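Frequently asked questions
Tamthorpe — marble-look sheets for floors, shelves and the insides of things

Who's behind Tamthorpe?
Me! I'm Nathalie Gill. I started out lining my own pantry shelves, then my sister's, and somehow I now have a stockroom full of rolls and a very patient delivery driver.

Is any of this real marble?
No, all of it is printed. I love real marble, but I've also carried a slab of it up two flights of stairs and I'm in no hurry to do that again. If you want the look on the bottom of a cabinet or a display box, printed is much kinder to your back.

Which pattern should I get?
Kurek has big, lazy veins and looks best when you've got a good stretch of it showing. Fondard is finer and busier, so I tend to point people there for drawers and small boxes. If you're stuck between the two, order samples and leave them in place for a few days — the light in your room will change your mind at least once.

How wide are the rolls?
Every roll is 60 cm wide. You can buy as much length as you want, cut in one piece.

Will you cut to size?
Yes, gladly. Send me the measurements in millimeters, please, and tell me which way you want the veins to run. The oddest one so far was 763 by 1168 for the floor of a puppet theater (two pieces, with a seam that took me a whole afternoon to line up, and I was so pleased with it!).

How do I hide a seam?
Overlap the two pieces, slide them until a vein carries across, then cut through both layers with a fresh blade and a metal ruler. Peel away the scraps. Press the edges down with a soft cloth and leave the whole thing alone overnight.

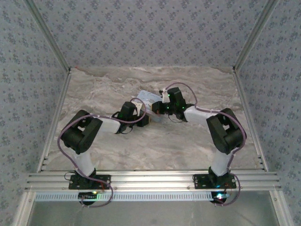

Enclosures and box floors

Can I line a floor that already has things bolted around it?
You can, but go slowly. Make a paper template first and tape it down, then mark every bracket and corner on it. I leave a tiny gap at the walls and never try to tuck the sheet under anything that's screwed down tight.

Should I glue it?
For a box floor I usually don't. A few strips of Wovar double-sided tape at the edges will do, and you can lift the sheet later if you get tired of the pattern.

How do I clean it?
Damp cloth, a drop of dish soap, dry it after. Please skip the scouring pads.

Can I send it back?
Uncut rolls, yes, within 18 days of delivery. Cut pieces are yours to keep, I'm afraid — so measure twice and email me if anything looks off.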